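Lane Markings Renewed on Ostport–Urneck Road

1 min read

March 12, 2026

Crews have finished repainting the four-lane road between Ostport and Urneck, the county roads office said. The contract covered 9 miles of pavement and included the double solid line between the two directions of travel, the edge lines and the lane dashes.

Both outside edges of the road have metal guardrail along the wooded section near McIntyre. Posts and rail there were inspected during the same lane closures, and 35 posts were marked for replacement.

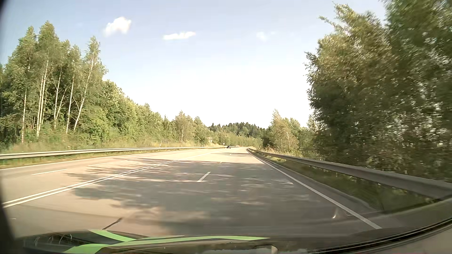 Gordon Perron
Roads and Transit Reporter

The wooded section has two lanes in each direction and no raised median. Tree shade falls across the pavement in places, and the office said line contrast in shaded spots was one of the items checked under the contract. The speed limit stays at 45 mph.

Post replacement will take roughly 40 working hours, with one lane closed at a time. Brush behind the rail will be trimmed in October. No detour is planned for either job.

Related
Fundside Bridge Joint Repairs Enter Second Phase
McIntyre Culvert Bids Opened
Urneck Park-and-Ride Lot to Be Resurfaced

Contact the newsroom | Copyright 2026 | Back to top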